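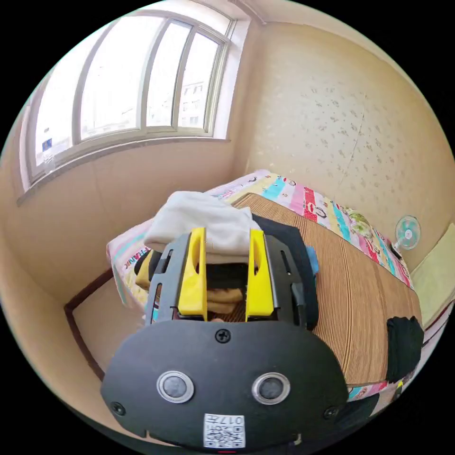

Rindaddale, April

Rindaddale Small Business Forum
Board: Keeping Trade Going
Topic: Holding customers while Mill Street is closed for the water main work

Posted by: K_Baumgartner (board moderator)

Members will have received the notice from the town office confirming that Mill Street will be closed to vehicles while the water main is replaced. Foot access will be kept open on the north side only. The contractor, Rüegg, has stated that the work will be done in 3 stages, starting at the bridge end and moving uphill.

This topic has been opened so that affected businesses may share what they are doing to keep regular customers. Please keep replies to that subject. Complaints about the choice of contractor belong in the Town Matters board.

Konrad Baumgartner

Posted by: northside_linens

Thank you for opening this. Our shop is on the north side and will remain reachable on foot, but most of our trade is laundry and alterations, and customers with heavy bags are not going to carry them up from the lower lot. We have written to every account customer to offer collection and return at no charge for the length of the closure. The letter went to 1,102 addresses. Replies are still coming in and the majority so far are from people who live out toward Skovine and would have driven past us anyway.

I would advise other members to send their letters before the first stage begins. A customer who has already tried the street and turned back is harder to reach.

Posted by: R.Hollenstein

I must respectfully disagree with the suggestion of free collection. We offered free delivery from the hardware store during the bridge repairs and found it very difficult to withdraw afterward. Customers had come to regard it as part of the price. When we brought back a small charge, several closed their accounts, including two building firms that had been with us since my father's time.

If a service is to be offered, I believe it should carry a charge from the first day, even a modest one, and the letter should state the date on which it will be reviewed.

Rupert Hollenstein

Posted by: northside_linens

That is a fair point and I accept that the letter should have stated an end date. Ours says "for the length of the closure," which may prove to be longer than anyone would like. I do not agree that a charge is suitable in our case. The customer has done nothing to cause the inconvenience, and the competing laundry in Rostow already collects without charge.

Posted by: upperstreet_books

May I ask whether any member has had success with changed opening hours? The notice says that the contractor's crew will leave the site at 4 p.m. We are considering opening at noon and closing at 7 p.m. so that at least part of the day is free of noise. My concern is that regular customers will arrive in the morning out of habit and find the door locked.

Posted by: K_Baumgartner (board moderator)

Changed hours were discussed at the last members' meeting. The general view was that hours should be changed once only and posted in the window, on the telephone message and on the website on the same day. Members who adjusted their hours week by week during the bridge repairs reported confusion among customers and, in one case, among their own staff.

Please also note that the town office will supply printed "Open as Usual" boards to any business that asks. Requests should be made in writing and should include the width of the doorway. Each business may have up to 2 boards.

Posted by: R.Hollenstein

The boards are of limited use. At the last closure they were placed behind the contractor's fencing, where they could be read only by the contractor. I would ask the moderator to raise the matter of placement with Rüegg directly.

Posted by: K_Baumgartner (board moderator)

The request has been passed on. I will post the answer when it is received.

Posted by: millstreet_bakery

We have taken a different approach and rented a stall in the lower lot, where customers leave their cars. It is small and carries bread and rolls only. Cakes must still be ordered from the shop. Takings at the stall will not cover its rent in the first month and we do not expect them to. The purpose is to be seen each morning by the people who normally call on the way to work.

If other members wish to leave cards or order forms at our stall, they are welcome to do so. We can hold finished orders behind the counter for same-day pickup, provided they are bagged, labeled with the customer's name and do not need to be kept cold.

Posted by: northside_linens

We would be glad to accept. Our evening orders could be brought down before you open. I will send you a private message regarding numbers.

Posted by: upperstreet_books

We would also be interested, although books and rolls should perhaps be kept on separate shelves.

Posted by: R.Hollenstein

I have no objection to the stall, but members should check their insurance before leaving customers' goods on another firm's premises. Our own policy covers stock at the named address and nowhere else. The broker required a written addition, and it took three weeks to arrive.

Posted by: K_Baumgartner (board moderator)

Mr. Hollenstein's advice is sound and I would ask all members to act on it. The points agreed so far have been copied to the notice at the top of the board. Replies concerning the shared stall should now be made under the heading that follows.

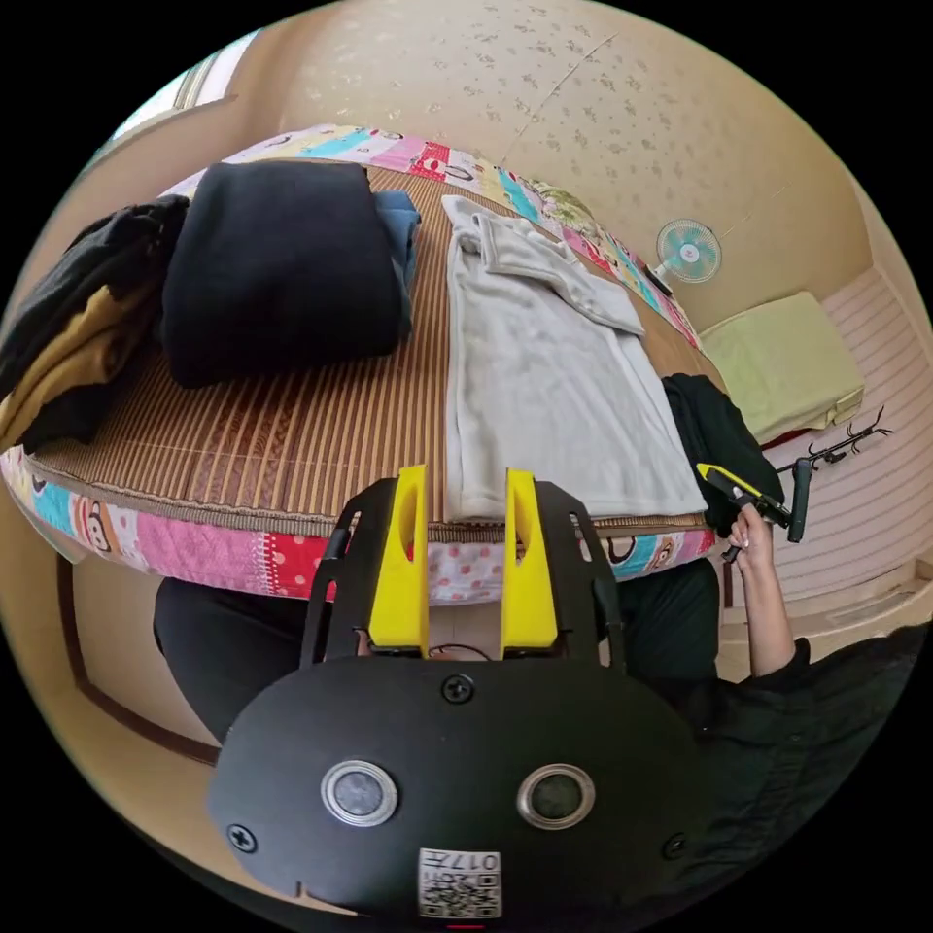

Shared Stall, Lower Lot: Requests for Space

Posted by: millstreet_bakery

Please state the name of your business, the kind of goods, and the days on which you would need a shelf. We have 3 shelves to offer. One is promised to northside_linens.

Posted by: upperstreet_books

Half a shelf would be enough for us. Customer orders only, every weekday, wrapped in paper. Our insurer has been contacted and we await the form.

Posted by: R.Hollenstein

Hardware store, small parcels, no paint. I remain doubtful about the arrangement as a whole, but would like to be placed on the list.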